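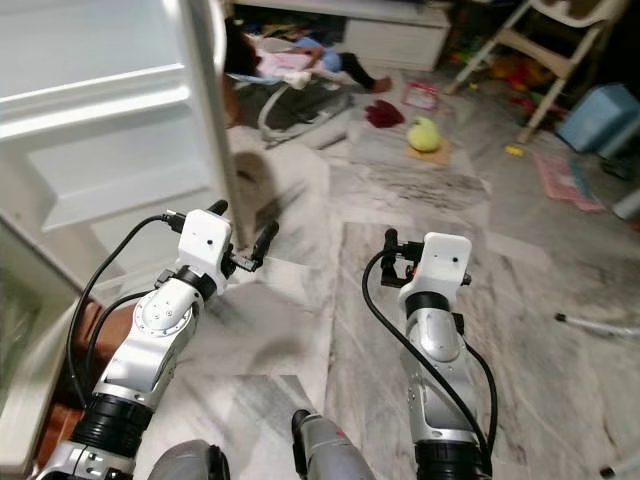
Will a Galska plug timer cut your electric bill? By a few dollars a year for most homes, going by the company's own figures.

Galska says homes using its new timer saved 15 percent on power in July. The claim is on the box and on the bus ads in Wallow. The small print says 15 percent of what the plugged-in item uses, and the trial covered 561 homes that signed up after seeing an ad. A further 126 homes dropped out and were left out of the results, so the full group was 687.

Spokesman Maxence Chevalier called the July numbers "very strong." Asked for the figures on the homes that quit, he said they were "still being looked at." He gave the same reply last month.

Rival maker Baltov pulled a similar claim in the spring. Charpentier, the hardware chain selling the Galska timer, says it will take returns for 15 days, a good deal shorter than one billing cycle.

Last updated 4:40 p.m.

Recent items
Wallow water rates: what the notice leaves out
Baltov drops "half price heat" slogan
Charpentier to close downtown store

Comments

tessel_k: Had one two months. Bill went up. Hot summer, but still.

Porchlight: My old dial timer cost four bucks and does the same thing.

R. in Wallow: Ask them who paid for the trial.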